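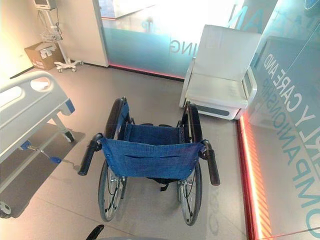
The long way home with Murali Menon

There is a kind of film that asks you to sit down, have a cup of tea and wait, and Murali Menon has been making that kind for most of his working life. His latest, Julance, opens with an old man on a railway platform peeling an orange, and he is allowed to finish the whole orange before anyone speaks. I loved it, I must say, though the gentleman next to me had looked at his watch by the second segment.

The story is simple enough. A retired projectionist, played by Jirayu Thongdee with the most wonderful drooping eyebrows, travels to the hill town of Dindar to return a tin of film he borrowed from a friend 23 years ago. The friend has died, the cinema has become a furniture shop, and the friend's daughter has no wish at all to talk about either of them. So he takes a room over a bakery and stays on, and the days go by, and she comes round to him a little at a time, mostly over soup.

Thongdee was a stage actor before this, and you can tell in the way he uses his back. In the best scene he stands among the wardrobes, facing away from us, working out where the screen used to hang. Menon told me they shot it 11 times and then used the second take, which made his leading man rather cross. "He forgave me in December," he said, "when he saw it with music."

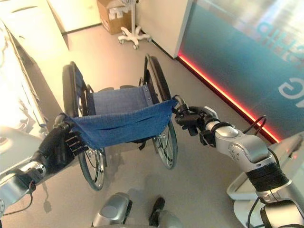

A cinema with 519 seats

Menon grew up two streets from the Wattanapong, a picture house with 519 seats and, he says, a roof that let in the rain over the expensive ones. He saw everything there, good and bad, and it is plainly the model for the lost cinema in the film. When I asked whether it was still standing he went quiet for a bit and then talked about the samosas they sold in the interval - for quite a long time, and very happily.

He is already writing the next one, a comedy called Fimosov about a brass band and a missing tuba. Thongdee has been asked to play the conductor and hasn't yet said yes.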